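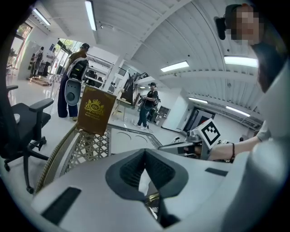

How to keep light gray clothes light gray

Light gray is sold to us as the sensible color, the one that goes with everything and asks for nothing. Then you own it for a year and learn that it goes with everything because it has picked up a bit of everything: blue from the jeans, yellow at the collar, a pinkish cast from a towel you swore was colorfast. A sleeve like the light gray one on the right, with dark hair lying along the shoulder, is about as clear a test strip as you could ask for. Any lint, any stray hair, any cuff that has met a bowl of soup will show up on that shade before it shows on anything else you own. I have been washing gray shirts for most of my adult life, and the method below is what survived.

What you need

A gentle detergent without brighteners (check the label)
Oxygen bleach powder, the kind that is safe on colors
Dish soap, plain
An old toothbrush you will never again mistake for your own
A bucket or a clean sink
A mesh bag for knits

Step 1: Make gray its own pile

Most people sort into lights and darks, and gray gets thrown in with whichever pile looks lonely. Light gray goes with light gray, or with old whites you have stopped being proud of. It does not go with new jeans. My friend Wolfram Fröhlich holds that cold water makes sorting unnecessary, and his undershirts are now the color of a harbor.

Step 2: Do the collar and cuffs first

Wet the collar and rub in a drop of dish soap with the toothbrush. Small circles, light pressure. Let it sit while you find the other sock. Collars and cuffs collect skin oil, hair product and whatever was on your desk, and the regular wash tends to leave most of it right where it was. If you have long hair and use conditioner, do the shoulders too. That dull patch is easy to blame on the fabric.

Go easy on knits. Scrub a jersey shirt like a frying pan and you will get a clean shirt with a fuzzy collar.

Step 3: Soak, if it has already gone dingy

Check the care label first. Oxygen bleach is fine on most cotton and polyester and a bad idea on wool and silk. Dissolve the powder in warm water, using the amount on the tub, then put the shirt in and leave it for 2 hours. Stir it when you walk past. The water will turn a color you would prefer not to discuss.

Do not use chlorine bleach. I did this once in August to a shirt I liked very much. Gray is a dye like any other, and chlorine takes it out in whatever pattern it feels like. Mine came out looking like a map of somewhere with a lot of lakes.

Step 4: Wash inside out, on cold or warm

Turn everything inside out so the rubbing happens on the side only you will see. Zip the zippers. Use less detergent than the cap suggests -- the cap was designed by people who sell detergent. Too much leaves a film, and film on light gray looks exactly like dirt, which leads you to add more detergent next time.

Fill the drum about two-thirds. A packed machine just moves the same water from shirt to shirt.

Step 5: Shake, then dry low

Give each shirt one good snap before you dry it. This gets rid of a surprising amount of lint and makes you feel like you know what you are doing. Empty the lint filter. If it is already full, empty it and think about how long that has been going on.

Line drying is kinder to the color, but keep it out of strong sun. I left one hanging on the balcony for a long weekend and the shoulders faded two shades lighter than the rest. Lesia Tkachuk, who sews, asked me if it was on purpose. I said yes.

Fixing common problems

Yellow underarms: soak as in Step 3, then wash right away. Skip the dryer until the stain is gone, as heat sets it.

Blue tint: this is the jeans. Rewash before drying, with nothing else in the drum. You may need a second soak. If the shirt has been through the dryer, you now own a blue-gray shirt.

Dark spots on the front: nearly always grease. Dish soap, toothbrush, ten minutes, warm rinse.

Hair woven into the knit: a lint roller only gets what is lying on top. Use a damp rubber glove and wipe in one direction, toward the hem.

Overall sadness: try one wash with no detergent at all, just warm water and an extra rinse, to clear old residue. It brought back a sweatshirt of mine that I had already cut one corner off for dusting. I still wear it, tucked in.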